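Reading time: 1 minute
Filed under: Company news, Robot safety

Sellden publishes working rules for two-arm robot cells

12th December

Sellden has published a set of working rules for sites where two robot arms share one work area. The guide is free to download and replaces the draft sent to partners in January.

It covers speed limits near people, cable routing, gripper checks and record keeping. Each cell must be stopped and inspected after every 400 hours of running, and after any contact between the arms, however light. Fixing screws on the grippers are to be checked by hand at the start of each shift.

The rules were tested with Vurnetti and Charvát over 3,522 hours of running.
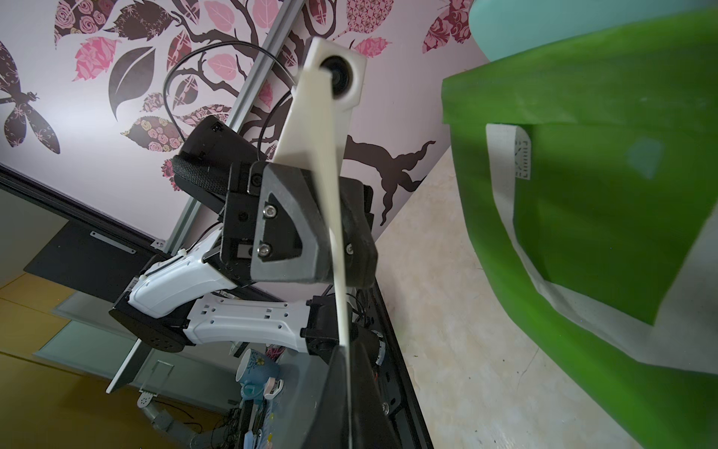 Sites that want to be listed as following the guide must send Sellden 20 completed inspection sheets. Listing is free for the first 100 sites. Rireo will check the sheets and reply in writing.

The guide does not replace national law or a site's own risk assessment.

We use cookies to improve your visit. Manage your choices or accept all.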